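Utell 2706 Hard Carrying Case, Black
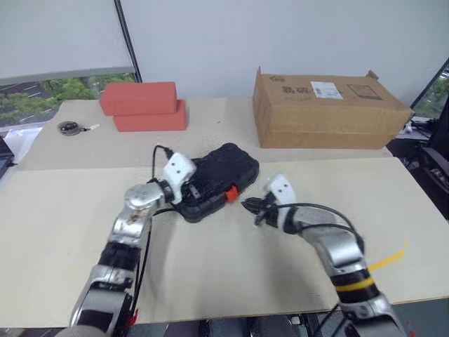 One buyer wrote in to say that the latch was the reason for choosing it over a soft pouch, and that a case this size is easier to find in a full van than a bigger one would be.

The Utell 2706 is a small black plastic case with ridged edges and an orange-red latch. It is sold for tools, meters, small parts and anything else that gets knocked around in a bag or a drawer. The lid and base are molded from the same plastic, and the case can be stored flat or on edge.

Item number: 2706
Maker: Utell
Color: black, orange-red latch
Shape: rectangular
Sold: single, or in a carton for trade customers
Foam: ordered separately
Status: in stock

About the case

Utell has made this case in the same outside shape since it replaced the older Vandirau model in our range. If you have Vandirau cases on a shelf, the 2706 takes up the same space and the two will sit side by side, but the foam is cut differently and does not swap over. Please check which case you have before ordering foam on its own.

The walls are stiff enough that the case keeps its shape with other things packed on top of it. The ridges on the edges give you something to grip when you pull it out of a tight stack. The plastic will pick up scuffs with use. They don't affect how the case closes.

The latch

The latch lifts from the bottom and snaps down over the lip of the base. It can be worked with one hand once the case is on a table. In the hand it is easier to hold the base with one palm and lift with the other thumb. New latches are stiff for the first week or two and then ease off.

Utell rates the latch for 3000 openings. If it wears out or breaks, order the spare latch (listed below) and push out the old pin with a small punch. The new pin is supplied with the latch. You do not need to replace the case.

Do not force the lid down on something that is too tall. The usual cause of a broken latch is a cable or a plug caught under the lip at one corner. Open it, move the cable in, and close it again.

Foam

The case ships empty. There are 2 foam options:

Plain block. Soft foam in one piece, cut to the inside of the case. Mark around your tool with chalk and cut with a long, thin blade. A kitchen carving knife will do. Cut slightly inside the line so the tool is held snugly.

Pick-and-pull. Scored into small cubes that you pull out by hand. Quicker, but the thin walls between two cutouts will tear if you leave only one row of cubes. Leave at least two.

Both come with a thin lid sheet with adhesive backing. Press the sheet in from the center outward and leave the case open overnight before you use it.

We can cut foam to order for trade customers. Send a drawing or the item itself. Allow 7 working days from the time we receive it, not counting shipping. Cutting is done for us by Andreadis, and their work is charged at cost.

What fits

Customers use the 2706 for hand meters, short screwdriver sets, drill bits, tape measures, sewing machine feet, camera batteries and small glass samples. It is not deep enough for a cordless drill or most pistol-grip tools. For those, look at the larger cases on the next page of the catalog.

If you are unsure, cut a piece of cardboard to the size of your tool and its cable coiled beside it. The cable is the part people forget. A stiff cable needs more room than you would think, and it should go in its own cutout so that it does not press on the latch side.

Labels

The lid takes a paper or vinyl label well if it is wiped down first with rubbing alcohol. Keep labels away from the ridges, where they lift. For shared tool rooms we suggest a label on the lid and a second one on the narrow end — the end is the part you see when the cases are on edge on a shelf.

Care

Wipe with a damp cloth and dish soap. Do not use acetone or brake cleaner, which will dull the plastic and can make it brittle. Take the foam out before washing and let everything dry before you put it back. Grit in the latch can be brushed out with an old toothbrush. No oil is needed.

The case is not sold as waterproof. It keeps out dust and a splash or two. Do not leave it standing in the bed of a truck in the rain with anything electrical inside.

Shipping and returns

Single cases ship in a plain cardboard box. Orders of more than one are packed together where possible. Foam is packed inside the case when you order both — check inside before you tell us it is missing.

Unused cases can be returned in the original box. Cut foam cannot be returned, and that includes pick-and-pull foam with cubes removed. If a case arrives cracked, keep the box and contact Stostska with the order number. We will send another and arrange for the first to be picked up.

Spare parts and related items

2706-L Spare latch, orange-red, with pin
2706-H Hinge pin, pair
2706-F Plain foam block with lid sheet
2706-P Pick-and-pull foam with lid sheet
2706-D Label sheet, white vinyl

The gray version was dropped in June. Spare latches for gray cases are the same part in the same orange-red color, so they will fit but will not match the original gray latch.

Trade accounts

Carton pricing is shown after you log in. Mixed cartons of cases and foam count toward the same discount. Stostska trade customers with an open account can add spare latches to any order without the small-order charge.

Page updated October 27, 2021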